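Packing Assistant, Flendport Warehouse (part time)

Dudameo is hiring a packing assistant for its small parcels room. The job is 30 hours a week, mornings, with a start in October.

You will:
fold and tape cardboard boxes
pack kitchen goods and household textiles
check each order against the packing slip
stack finished boxes on the outgoing shelf
keep the benches and floor clear

No experience is needed. You should be able to stand for most of a shift and lift boxes up to 40 pounds. Training takes place on site with Nazmiye Bayram, who runs the room.
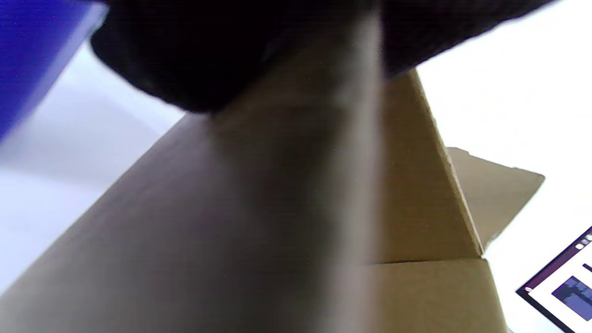
Most orders go out in plain brown boxes. Labels are added at the dispatch desk, so packers do not handle addresses. Gloves and box cutters are supplied.

To apply, leave a short letter and two references at the front office for Erhan Avcı. Please say which mornings you can work.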